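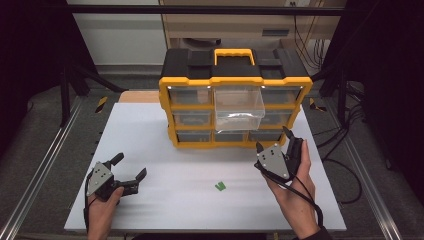

From: gemov-list
Subject: Re: [gemov] Hamdy kit, anybody used one yet?
Date: 20 September 2024

Hi all,

Seija asked about the Hamdy hand-held grippers and I've had a pair on loan from Plinwood for 5 weeks, so I guess I'm the guinea pig! I kept meaning to write this up and kept fiddling with the thing instead. Her message first, for anybody who joined after it went by:

> Seija Mustonen wrote:
>
> Hello list,
>
> I'm looking at the Hamdy two-hand kit from Plinwood for
> recording demonstrations. We have two arms sitting on a
> bench and not nearly enough data for them, and teleop is
> so slow that people find other work to do when it's their
> turn. The brochure is lovely and tells me very little.
>
> What I want to know is:
>
> - how tiring is it over a morning?
> - can you do small fiddly things, like little drawers and
> clips, or is it only good for blocks and cups?
> - what do the finger cameras see? Do you lose the object
> as soon as you get close?
> - is the cable as annoying as it looks?
>
> I'd be happy with grumbles as well as praise.
>
> Seija

OK. Taking those in my own order, sorry Seija.

What you get for your 1528 dollars is the two grippers, the cables, a mounting bracket for the head camera, a bag of spare screws and a thin printed manual. You don't get the head camera itself, which I missed when I first read the order page and I bet I'm not the only one. You supply the computer too. The case is nice. I'd have swapped the nice case for a second set of finger pads, but fine.

Setup took me an afternoon, and most of that was my own fault (I had the left and right plugged in the wrong way around and spent ages wondering why everything in the preview was mirrored). After that it's been painless. You start a recording from the keyboard, do your thing, stop it, and name it. The naming box forgets what you typed last time, which drives me up the wall. I've told Plinwood and they said it's on the list, along with everything else I've told them.

For the test I picked the parts organizer, one of those plastic ones with the yellow frame and clear pull-out drawers. I've wanted an arm to deal with drawers like that since forever, and it's a mean test for a gripper: clear plastic, shallow fronts, a yellow rail in the way wherever you turn. I put it on the white board and worked with it and some small green parts.
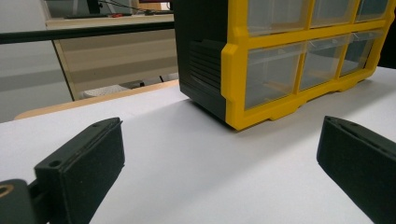 Coming up on the organizer with the fingers open, seen from the gripper camera

So, the camera question. The view is better than I expected. You've got both fingers in there the whole time, one on each side, and whatever you're reaching for sits up between them. That's pretty much what you want your policy to look at. It also means you can tell from the footage alone whether the fingers are open or closed, and I've used that more than once to check that the logged finger width wasn't drifting. (It was drifting, a little, in the first week. A recalibration fixed it and it's behaved since.)

The downside is that you're looking at things from low down and close in. With something as big as the organizer you quickly run out of picture and the upper drawers go missing off the top. Your head camera has to cover for that. I'd go so far as to say don't buy the kit if you're not going to run a head camera with it, at least for anything taller than a mug.

Fiddly things: better than I feared, and with some cursing. The fingers are chunky. When I first took them out of the case I thought there was no way they'd get hold of a drawer front, and for the first couple of tries I was right! The trick I ended up with is to come in with the fingers tilted and take the lip at a corner, then straighten up as you pull. If you come in square you just push the drawer further home. It took me a good few goes to learn, and I've left the bad ones in the recordings, tagged, in case they're any use to somebody.

Clear drawers are a pain for the cameras, which I expected, but I hadn't thought about how much they'd change with the angle. Move your wrist a little and you get a bright white reflection where a second ago you could see straight through to whatever was behind. I've tried it with the room lights dimmed and it was kinder on the reflections and worse for everything else, so I went back to full light.
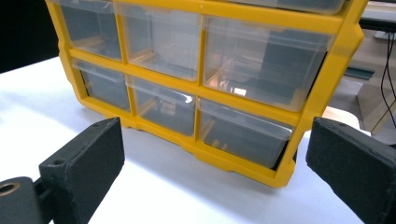 Seija Mustonen wrote to me off list that the reflections don't worry her much, and that she'd rather have them in the training data than hang sheets over her lamps and find out later the arm only works in a tent. She'd been more worried about the fingers: her own parts are smaller than mine, and she wondered if Plinwood would do a narrow pair. I passed that along. They do sell a blank finger for people who want to make their own tips, it just isn't on the order page, you have to write and ask.

I've got no quarrel with her about the lights. If your arm is going to live under office lights, record under office lights.

Now the tiring part. I'm not going to lie, my forearms knew about it on day one. Each gripper isn't heavy when you pick it up, but you're holding it out in front of you with your elbows off the table, and it adds up. I settled on 13 minutes of recording and then a proper break, coffee, a walk down the hall, whatever. People in our group with smaller hands than mine find the grip a bit fat and squeeze harder than they need to, and then they're done sooner. If I were Plinwood I'd do a slimmer grip before I did anything else on the whole product.

Cables! They come down past your wrists, and for one-handed work you forget them after a while. For two-handed work, where one hand crosses in front of the other, you don't forget them at all. I now tape each one loosely to my sleeve with enough slack to bend the elbow, and it helps a lot. Somebody at the Plomunia meetup suggested a strap over the shoulders with the cables run up the back. I've made one out of an old bag strap and haven't decided if I like it.

Other odds and ends from my notebook, no particular order:

The screws on the metal side plates want checking once in a while. Mine hadn't fallen out or anything, but one had backed off enough that I could turn it with my fingernail.

Finger pads pick up dust. Wipe them. A dusty pad on smooth plastic slides, and you'll think your technique has gone off.

The export tool splits each session into one folder per hand plus one for the head camera, and the time stamps lined up every time I looked. I looked at 27 sessions and then stopped looking.

The manual says to rest the grippers in their cradle between takes so they can re-zero. I ignored that for a week (the cradle was under a pile of stuff) and that's very likely where my drift came from. So, do use the cradle.

Support has been good. Slow in the mornings, quick after lunch, and the replies come from somebody who has clearly held one of these.

Small parts next to a big thing are where I've still got the most to learn. Getting hold of a green piece by itself is easy enough. It's when the organizer is right there at your knuckles that you start knocking into the yellow rail, and the second hand wants to help and gets in the way. I've been slowing right down for that bit. Slow recordings look dull, but our arm copies speed along with everything else and I'd like it to be careful near the drawers.
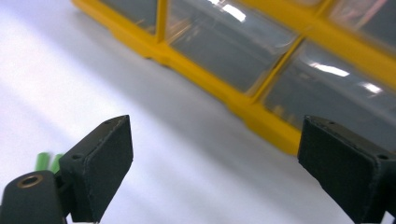

Can you record with one gripper and leave the other in the case? Sure, there's a single-hand setting in the session menu, and the export just leaves out the folder for the hand you didn't use.

Would I buy it with my own money? With the group's money, gladly, and I've put the request in. For my own bench at home I'd probably wait for the next version and hope for the slimmer grip. If you're where Seija is, with two arms and people who hide when it's teleop day, I think you'd get your money's worth pretty fast. I recorded more in my first proper week with the Hamdy than we'd managed by teleop since spring, and people here have started asking for a turn, which never once happened before!

If anybody wants the drawer recordings, write to me and I'll send you a link. They're big, so don't try it over your phone. The bad takes are in there too, tagged "oops". I have to send the kit back at the end of September unless the order goes through first, so if there's something you want tried on it, an object or a grip or whatever, tell me soon and I'll try to fit it in.

Seija, I know I skipped clips. I don't have any good ones here. Mail me a couple of yours and I'll have a go.

Cheers,
R.

--
gemov mailing list
To leave the list, send a message with "unsubscribe" as the subject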